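September
by Ashton Lowther

Filed under: Text & Data, Old Newspapers

Print this post | E-mail this post

I spent most of the summer trying to work out when two newspaper articles are the same article. I'm writing down where I got to, mainly so I can find it again.

The newspapers are small weeklies from two river towns, Talmont and Rakena. They ran from the 1880s into the 1920s and I have 451 issues as plain text. The scans are fair and the transcription is good enough for searching, so I'm leaving that whole subject alone. What I wanted was a count of how often a place called Dillura gets mentioned over time. It was a mining camp that became a town and then went back to being a few houses.

My first graph had a huge bump in the 1890s. I was pleased with it for a day. Then I read the articles behind the bump and found that a lot of them were one long letter about a proposed rail line, printed in both papers and then reprinted in pieces for months. One letter was doing the work of dozens.

Editors in this period borrowed from each other all the time. They cut a paragraph out of an exchange paper, changed the first line, dropped the last one, and ran it as local news. Sometimes they gave credit. If you're counting words, you have to decide whether a reprint counts again. I think there is a case for both. If you want to know what readers saw, every printing matters. If you want to know what people wrote, you want each piece once. I had been mixing the two without deciding.

So I set out to group the reprints. The method is ordinary. I cut each issue into overlapping runs of words, lowercase them, strip the punctuation, and look for pairs of passages that share a lot of those runs. Three words per run gave me junk, with every auction notice matched to every other auction notice. Fourteen was far too strict, and one misread word in the middle would lose the match completely. I settled in between and then spent two weeks on the threshold, which I should have done in an afternoon.

The advertisements were the real trouble. The same ad for Lotilov liver tonic runs in nearly every issue for nine years. It shares long stretches of text with itself, obviously, and it also shares stretches with the fake news stories the tonic people paid for, which look like articles and are laid out like articles. My script tied the ads to the fake stories, the fake stories to a few real ones that quoted them, and I ended up with a single cluster holding around 3,000 passages. It included a funeral notice.

Isla Tawhiri told me to stop chaining. If A matches B and B matches C, that doesn't make A and C the same text, and I had been treating it as if it did. I now require each passage to match most of the others in its group before it gets in. The big cluster fell apart into pieces I could mostly put a name to. There are still bad ones. Market price tables are hopeless, and I've taken them out by hand – I don't see a better way for a collection this size.

The other thing I changed was how I store the result. At first I deleted the duplicates. That was a mistake, and I had to rebuild from the original files when I wanted to ask which paper printed something first. Now nothing is deleted. Every passage gets a group number, and I filter when I count. It takes a bit more disk space and saves a lot of regret.

The Dillura graph, with reprints collapsed, is nearly flat until 1902. There is a small rise, then a slow fall. It's a less interesting picture and I believe it more. The version with reprints left in is still worth having, since the rail letter really was in front of readers every week or two for half a year. I'll put both up once I've fixed the axis labels.

Things I haven't done: I haven't dealt with poems, which get reprinted with the stanzas in a different order. I haven't looked at whether Rakena borrowed more from Talmont or the other way around, though my guess is that it was lopsided. And I haven't checked dates against the printed mastheads, some of which are wrong in the files.

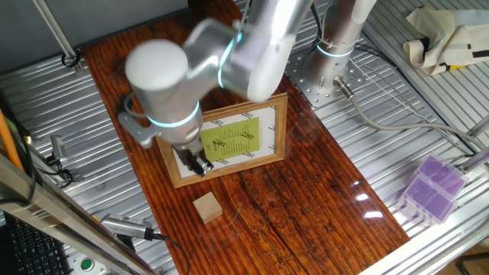
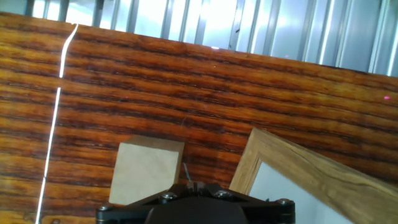 Lots of wood grain.
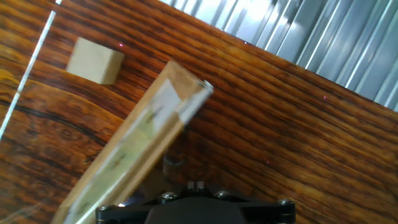
Nomvula Engelbrecht wrote in to say that she would keep the price tables and give them a group type of their own, along with the ship arrivals and the weather. Her point was that a table which repeats with small changes every week is a kind of text too, and that someone will want it later. She also asked whether I had tried matching on rare words only, and skipping the common ones before cutting the runs. I haven't. I'm going to try it on the 1890s issues first and see what happens to the rail letter.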